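Flat brushless motor

A flat brushless motor, also called a pancake motor, is an electric motor whose diameter is large in relation to its depth. The type is used where a drive has to fit into a shallow space, as in ceiling fans, turntables, camera mounts and compact joint drives. Names vary by supplier; the Belton parts lists use "disc drive unit" for the whole assembly and reserve "motor" for the windings and rotor.

Construction

The housing is normally a shallow cylinder of cast or turned aluminum, closed by a round lid. Copper coils are wound on the teeth of the stator, which form a ring just inside the wall. A spoked metal hub may occupy the center, with a raised boss bored to take a shaft. Wide arms give the hub stiffness without much weight and leave gaps through which air can reach the coils.

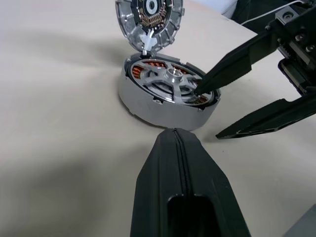 In integrated designs the control electronics are carried on a circular board fixed to the inside of the lid. The board has a central opening and switches current between the coils in sequence – a task done by brushes and a commutator in older motors. Slots in the outer ring of the lid allow heat to escape. Small screws in the rim hold the parts together, and notches in the rim may serve to align the lid or to pass wires.

Placing the board close to the coils shortens the wiring but exposes the components to heat. The Lillano series, an early integrated type, was rated for continuous use up to 85 °C at the winding, and later versions added a sensor that reduces current before that point is reached.

Disassembly and inspection

Flat motors are opened for cleaning, bearing replacement or inspection of the board. The supply is disconnected first. The lid is then lifted slowly, as the link between board and housing is often short and can tear if pulled. Where permanent magnets are fitted, loose screws and metal chips are easily drawn into the gap between rotor and stator.

A wide table with a plain, light top is preferred for this work. Dark screws show up well against it, and a piece of cloth under the housing keeps the outer wall from being scratched.
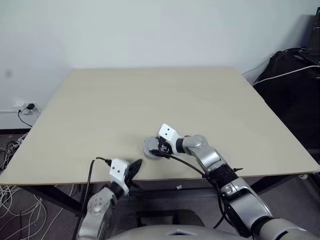
Coils are checked for darkened insulation and for equal resistance between phases. The Ríos workshop manual gives a service interval of 2,000 hours for units in dusty rooms, with the rim screws tightened in a cross pattern. Grullwood units with 28 magnet poles need the hub marked before removal – the position sensor must otherwise be calibrated again.

See also

Axial flux motor
Stator
Commutation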